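From: Gwilliam Road Allotments
To: plotholders list
Subject: Re: [plots] Water butts, hosepipe and the top tank again
Sent: 07:42

Quick one before work, sorry for the rush. Replies mixed in below, the quoted message has got long so I've chopped most of it.

> Went up last night and the top tank was down to the last few inches again.
> Could somebody say once and for all whether we are allowed to run a hose
> from it or not? The sign says no, the letter from last spring says "by
> arrangement" and the people on the bottom row have had one on all week.

The sign is right. No hoses off the top tank. The letter was meant for the standpipe by the gate and got worded badly, my fault. By arrangement = standpipe only, and only if there's no queue for it. Cans from the tank.

The ballcock is also sticking so it refills very slowly. That's most of the problem I think, more than the hose. If you find it low, give the arm a gentle push down and it usually gets going. Gentle. The last one snapped.

> Also is anyone still going in on the group order for butts? I put my name
> down in the hut but the sheet has vanished.

Sheet blew off, I've got it at home, a bit soggy but I can read it. Your down for one. Prices have moved since I last wrote. Clevholm want more for delivery than before and Pitex do a slimmer one, 200 litres, which fits beside the smaller sheds. The whole order comes to £504 with delivery if we stay with Clevholm. Pitex haven't come back to me with a figure. Will chase today if I get a lunch break.

If you want one and aren't on the list, email me, NOT the list. Same if you want to drop out. Stands are extra, old bricks do just as well, there's a heap behind the compost bays that anyone can help themselves to.

> And gutters. My shed has none so a butt would be no use to me anyway
> unless somebody knows a cheap way of doing it.

Half a length of plastic downpipe cut long ways works fine for a small roof. Screw it to the fascia with a bit of fall on it, end cap at the high end, let it drip into the butt at the low end. Mine cost next to nothing and has been up 3 winters. Bit of old tights over the inlet to keep leaves out. Wash them out now and then or they go green and slimy.

Please also put lids on. Mosquitoes were bad last summer, and the hedgehogs fall in anything left open at ground level.

> Last thing, the beans. Are everybody's as bad as mine? Leaves yellow from
> the bottom and hardly a flower.

Mine the same on the dry side of the plot, the row nearer the hedge is ok. I'd guess water, or lack of. A good soak twice a week is better for them than a splash every evening, and mulch while the soil is damp. The Kuvari climbing ones have done best for me, stringy if you let them go but they do crop. Happy to save seed for anyone who wants it, bring an envelope.

Other bits while I'm here

- 2 barrows missing from behind the hut. Have a look down your own path pls, no questions asked.
- Padlock code changes at the end of the month. Will be sent to each plot seperately, don't reply to the list asking for it.
- Water goes off at the main in October as usual so get your butts filled by then, not after.
- Bonfires still no.

Archive now takes attachments again so hopefully no more bounced emails. Small ones only please, there's people on here reading it on very old phones.

Right, must run. Shout if I've missed anything.

Gwilliam Road list

1 attachment

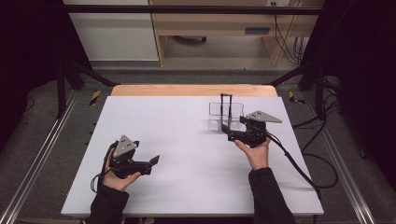
Two black hand-held grippers over a white tabletop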